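Toy library in Okport moves to a bigger room

May 10, 2019

The toy library in Okport has moved from Prirnside Street to the old post office on Villanueva Square. The new room opened to families this morning.

The library lends toys, puzzles and board games for two weeks. It has 400 items now, and many of them were kept in boxes before because the old room was too small.
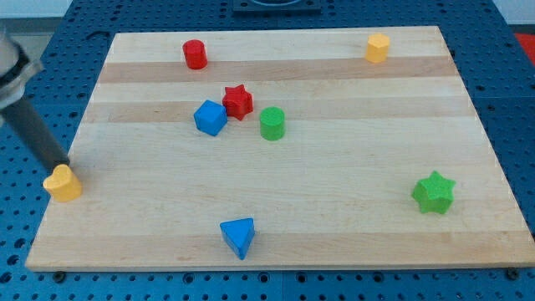

A family card costs 5 dollars for the year, the same price as before. Cards from the old address are still good - there is no need to ask for a new one.

Toys borrowed in March can be returned at the new place without a late fee. The bus from Greltton stops in front of the door.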